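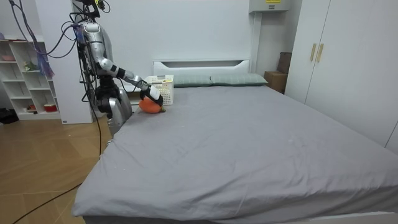
Bedroom room set, linens and bedding
Entry dated 9/2/18

Purpose of the session: to settle the standard bed arrangement for the Ganen room and to record it so that the next person can set it up without asking. The earlier notes from June were written for the Nakidville room, which has a different bed, and they should no longer be used here.

Bed. The mattress is dressed with the gray fitted sheet only. No top sheet and no blanket until the second part of the work begins. The corners at the head were done first, then the foot, and the sheet was smoothed by hand from the center outward. Light creases are acceptable. Deep folds are not, as small round items settle into them and then do not stay where they were placed. The sheet was not ironed. Ironing was tried in June and made no difference that could be noticed after the first hour.

Pillows. Two, gray-green, side by side against the white headboard. They are to lean, with the lower edge on the mattress. The recessed slot in the headboard is to be left clear.

Basket. The white plastic basket with the lattice sides stands at the corner of the mattress, next to the left pillow. Its position was discussed at some length. Placed farther down the bed it was easier to reach from the foot, but it took up the open part of the sheet, which is needed for sorting. The corner position was adopted. The yellow label on the rim stays on. Colleagues have removed labels from baskets in the past and this has caused confusion with the Kordestani stock.

Fruit. The orange fruit is kept with the basket and is set down on the sheet in front of it between rounds. Fruit is to be wiped before it goes on the bed. Stems are left as they are. Any piece that has gone soft is to be taken out of use the same day and written in the stock book under "food items," page 19. The page is nearly full — please start a new one and carry the heading over.

Laundering. The linen allowance for this room is 300 for the period. The Grondero contract covers sheets and pillowcases but does not cover pillows. Two pillows were sent in error in June and were returned unwashed, with a charge. Gray sheets are to be bagged separately from white ones.

Stock. The list for all rooms now runs to 2000 lines and the numbering allows for 4000. Items in the bedroom are to be entered under the room first and the type second. The basket was listed twice, once as "basket" and once as "storage, small." The second entry has been struck out.

Floor and shelving. The wooden floor is to be swept before the bed is made, never after. The upper shelf was not gone through in this session. It should be sorted before the next change of linen and its contents compared against the list, item by item.

Points left open:

Whether the pillows should be turned at each change of sheet. Opinion was divided. For the present they are turned.

Whether a second basket is wanted at the foot of the bed for used pillowcases. A request has been drafted but not sent — the cost has to come out of the linen allowance, and the Grondero invoice for June is still outstanding.

Whether the fitted sheet is the correct size. It holds at all corners, but the fit at the foot is tight and the elastic will need to be checked when it comes back from the laundry. If it has failed, use the spare from the Nakidville cupboard and note the exchange in both books.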